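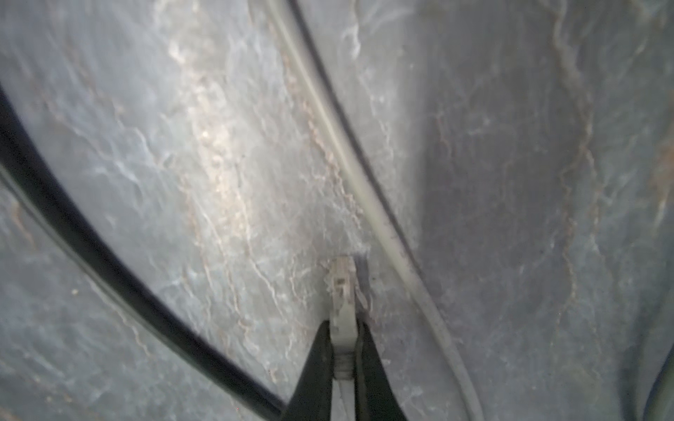 Home Fiction Essays Archive Submit

The Schedule

By Evangelia Ververidis

February

665 shares 2 comments

The schedule had to be finished before the office in Skudano opened for the morning. I began it at the left side of the table, with the black cable, as the procedure required the thickest item to be entered first.

A schedule has one line for each run of cable. The line gives the colour, the point of origin, the point of arrival and the condition of the jacket. There is a column for remarks. At Skorkside the remarks column was normally left blank, and Margaritis, who read the schedules, had let it be known that he preferred it that way.

I wrote: black, glossy, lies in a curve. I crossed out "lies in a curve" and put the bend down as wide and therefore permitted. The surface beneath it was grey with white veins, and a pale cable on it was hard to follow by eye in poor light. The procedure dealt with this. One laid a finger on the cable and walked the finger along until it met something.

My finger met the white switch. I entered the grey cables leaving it on the right, then the black power brick to its left, then the adapters at the back. The thin black cables behind the switch had become tangled and could not be entered as separate runs until they were parted. The procedure allowed a tangle to be carried forward under a single line marked T, provided that the next person to prepare the schedule resolved it.

I looked up the previous schedule. It had a line marked T. So did the one before it.

The handwriting in both belonged to Bala, who had held the post until the winter and had left no forwarding address with the desk. Bala wrote small upright capitals and pressed hard. The jackets were always given as sound. The arrivals were always given in full. In the last schedule the remarks column had an entry on every line.

Against the black cable it said: moved, put back.

Against the grey: moved, put back.

Against the power brick: moved 300 mm to the right, left there overnight, put back.

I read down the page. Everything on the table had been moved and put back, one item at a time, and the time of each was written beside it. All of the times fell between four and five in the morning. Against the line marked T it said only: no.

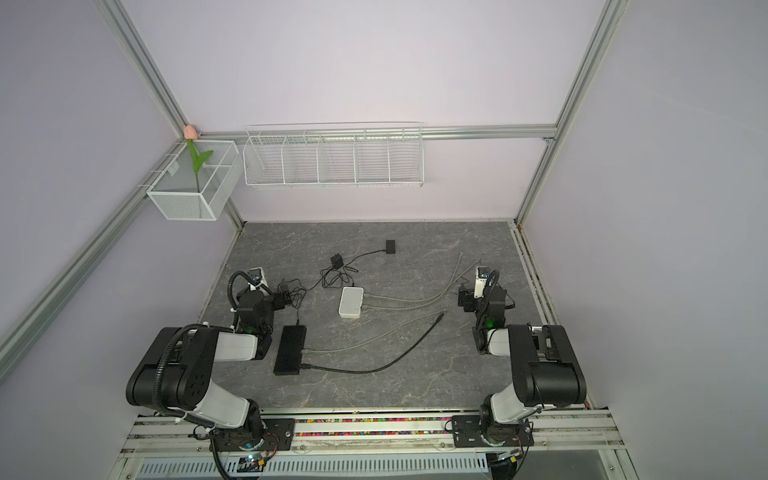
Page 4

I telephoned Margaritis at home. He took some time to come to the receiver. I explained that there were remarks.

"How many?"

"One to a line."

"Are they faults?"

"No. They're movements."

He asked whether the items were now in the positions shown on the drawing. I had the drawing in front of me and said that they were. He asked whether anything was disconnected. I said that I had not reached the far ends.

"Then it's a complete schedule with remarks," he said. "File it. Do yours without."

I asked him why a person would move a power brick and leave it for a night.

"To see if it was noticed," he said, and then, after a pause in which I could hear a tap running, "It wasn't. I signed that one."

He rang off. I went back to the table and resumed at the switch.

The rule on strips and trims was that they were not cable and need not be entered. On the front rail there was a strip of coloured beads set into the groove, and I passed over it, as Bala had in every schedule but the last. In the last there was a line for it. Colour: various. Origin: blank. Arrival: blank. Condition: sound. Remarks: mine.

It had been struck through in red by the reader. Margaritis used red. The strike was neat and had been made with a ruler, and he had initialled it at the end, which was correct.

I completed the runs to the right-hand side by half past four. The jackets were sound. For two of the thin black cables I was able to find both ends, and I took them out of T and gave them lines of their own. This left the tangle smaller. It was the first reduction in T on any schedule in the folder, and I checked the arithmetic of the line numbers again before I inked them.

What remained was the perimeter. The procedure called for the rails to be checked from the front to the back, and for any container fixed to them to be listed with its contents. The wire rack on the back rail was divided by partitions. I wrote: empty. I had the pen over the square basket on the left when I stopped, and turned to the last sheet of Bala's schedule, where the containers were.

The line for the rack said: empty. The line for the basket had been left open for contents, and in the remarks Bala had written: please enter this one properly.
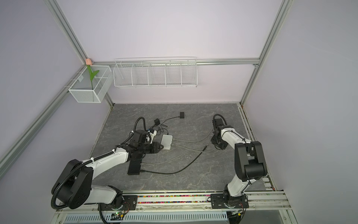

Containers, Left Rail

Basket, square, white wire mesh. Contents: tulip, artificial. Flower pale pink, stem green, leaves two. Stands slightly above the top edge of the basket. Condition sound.

Remarks: moved to the table at ten to five. Put back.

I signed the sheet and carried the folder down to the desk.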